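What is silicone rubber?

If you have ever squeezed a soft phone case, baked muffins in a bendy tray or worn a swimming cap, you have probably touched silicone rubber. It is stretchy like ordinary rubber, but it is made in a different way.

Ordinary rubber can come from a tree. People cut thin lines in the bark and collect the milky sap, called latex. Silicone rubber starts with silica, the main ingredient in most sand. Factories heat silica with carbon in a very hot furnace to get silicon, a hard grey material. The furnace runs at close to 2,000 degrees Celsius.

Silicon and silicone look like the same word, but they are two different things. Silicon is an element and is used in computer chips. Silicone is made when silicon is joined up with oxygen, carbon and hydrogen. The tiny parts link together in long chains. When the chains are tied to each other in places, the silicone turns from a thick goo into a rubber that springs back.

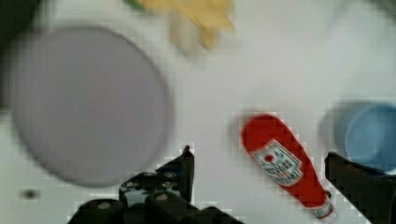 Why doesn't a silicone oven mitt melt?

The links between silicon and oxygen are very strong, so it takes a lot of heat to break them. Most silicone kitchen things can go in a hot oven, but you should read the label first and ask an adult to help.

How is a phone cover made?

First, someone measures the phone and draws the cover on a computer. Next, a metal mould is cut in the shape of the cover. Colour is mixed into the soft silicone, which is pressed into the mould and heated. After a few minutes it has set, and a worker peels it out and trims the edges.

Akua Gbeho makes covers at a small workshop in Nivport. Her workshop keeps 12 colours on the shelf. "Kids nearly always ask for green," she says. "Black sells best to grown-ups."

Can you recycle it?

Silicone should not go in your home recycling bin in most places. Some companies collect old silicone and grind it up to make new things, such as playground mats. If your cover is still in good shape, wash it in warm soapy water and keep using it.

Words to know

Latex: milky sap from some plants, used to make rubber.
Mould: a hollow shape that you fill to make an object.
Element: a material made of only one kind of atom. Silicon is number 14 on the chart of elements.

Written by King-fai Chang
Updated 2023-04-05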